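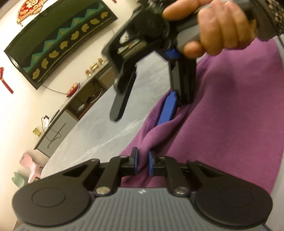 ESSAIS ET PRISE EN MAIN > Pinces et préhenseurs

Pince manuelle Skisell, la paire : montage, réglage, entretien

Juin 2026

J'attendais cette paire depuis le printemps et je ne vais pas cacher mon plaisir : c'est le matériel le plus agréable à entretenir qui soit passé sur mon établi. Je précise que je ne suis pas roboticien de métier. Je règle et je répare des pinces pour une petite équipe qui enregistre des gestes à deux mains, surtout du pliage de linge, et je juge donc un outil à ce qu'il me coûte en tournevis et en soirées perdues.

Le principe est connu : deux pinces identiques, une dans chaque main, des mâchoires parallèles portées par des bras articulés. Les doigts sont noirs avec des patins bleus sur la face interne, et ce sont ces patins qui font tout l'intérêt sur du textile épais. On attrape un pli, on le tient d'un côté, on va chercher l'autre bord avec la seconde pince. Sur le gros molleton violet, celui que je sors toujours pour commencer parce qu'il ne pardonne rien, la prise est franche et le tissu se rassemble bien entre les doigts.

Le montage

Comptez 37 minutes par pince la première fois, notice sous les yeux. La seconde va beaucoup plus vite (on a compris le sens des entretoises, que la notice dessine à l'envers page 13, attention !). La tringlerie se fixe au carter par deux vis à tête ronde, une par bras. Ne les serrez pas tout de suite. Montez les deux bras, fermez la pince à vide, regardez si les patins se rejoignent bien à plat, et seulement ensuite bloquez les vis. Si on serre un bras avant l'autre, les doigts se croisent légèrement et on passe la soirée à chercher pourquoi un coin de serviette glisse.

Une goutte de frein-filet faible sur chaque vis, pas davantage. J'en avais trop mis sur mon ancienne Homon et j'ai dû chauffer l'articulation pour la rouvrir.

Le réglage des mâchoires

C'est là que Skisell a vraiment bien travaillé. La butée d'ouverture se règle de l'extérieur, sans démonter le carter nervuré, avec une petite clé livrée dans la boîte. Quel bonheur ! Pour du tissu épais je laisse un léger jour entre les patins en fin de course : le pli passe, se comprime et ne s'échappe pas. Pour une taie d'oreiller ou un torchon fin, il faut refermer complètement, quitte à sentir un point dur à la poignée.

Réglez les deux pinces l'une après l'autre sur la même pièce de tissu. Un écart minuscule entre la gauche et la droite se sent tout de suite dans les poignets, et il se retrouve dans les enregistrements. Birgit Böttcher, avec qui je partage l'atelier, utilise une cale en carton ; moi je préfère le molleton, on voit mieux ce qui se passe dans un vrai pli.

L'entretien

Les peluches. Tout est là. Après une séance sur du linge, il y en a dans les pivots, derrière les patins, partout. Un pinceau sec à poils courts suffit si on le fait chaque soir. Les patins se nettoient à l'eau tiède savonneuse, jamais à l'alcool, qui finit par les lustrer. Le fabricant annonce leur remplacement toutes les 2000 fermetures ; les miens ont largement dépassé ce chiffre et accrochent encore très bien, mais j'en garde un jeu d'avance. Ils sont collés par un adhésif double face assez têtu : décollez par le bas, lentement, avec une lame en plastique.

Le carter, lui, ramasse la poussière entre ses nervures. Vieille brosse à dents, dix secondes.

Ce que j'aime moins

La notice, je l'ai dit. Le prix aussi : 313 euros la paire, sans mallette, alors que la Hedegaard arrive dans une vraie boîte moussée. Les axes de rechange ne se trouvent pour l'instant que chez Mosivar, par lots, et j'aurais aimé pouvoir en commander deux. Enfin la pince est un peu lourde du nez, on le remarque au bout d'une heure quand on travaille les pointes vers le bas.

Je garde la paire, et j'en ai commandé une deuxième pour l'équipe. Dès que j'ai usé un jeu de patins jusqu'au bout, je complète la partie entretien.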